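Notebook, July – play corner fittings, small shelf unit

Carried on with the shelf for the Tenimton play corner. The top is the honey-colored one from the Çınar batch. Gave it another coat of the Dusex satin after lunch and left it by the door with the window open. Sanding between coats was 320 grit, by hand, no machine. I still don't like how the finish sits near the front left. There are small dark specks and some scuffing, and I can't tell by eye if they are under the coat or on it. Will try a damp cloth first before I sand again.

Moved it over to the wallpaper wall at 3:15 to see it with toys. Evanthia Antoniadis wants the pig kept on top and the vehicles on the floor underneath or in front, so children can get at them without pulling on the shelf. Lined the vehicles up in a row and left the pig to the right of center.
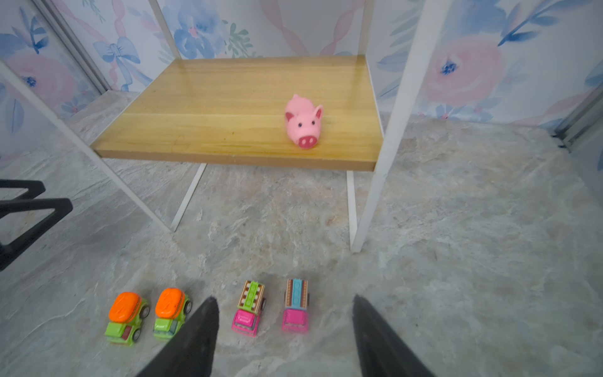 Pig on shelf, four vehicles on the floor. White frame, floral wall.

The white rods look fine against the pale paper, better than I thought they would when we picked the color. The wood reads warm next to the pink and blue flowers. I would keep it.

Things to check:
Foot pads. The marble-pattern floor is smooth and I want something under the base rails. Botora sells a clear stick-on pad, part 328, in packs of 34. One pack is plenty.
Front edge. The thicker band is a shade darker than the top. Evanthia is OK with it. Leave as is.
Screws under the top – go around again with the hand driver, 2 were not fully home this morning.

Job number for the pads is 515. Put the leftover satin back on the low rack, lid taped.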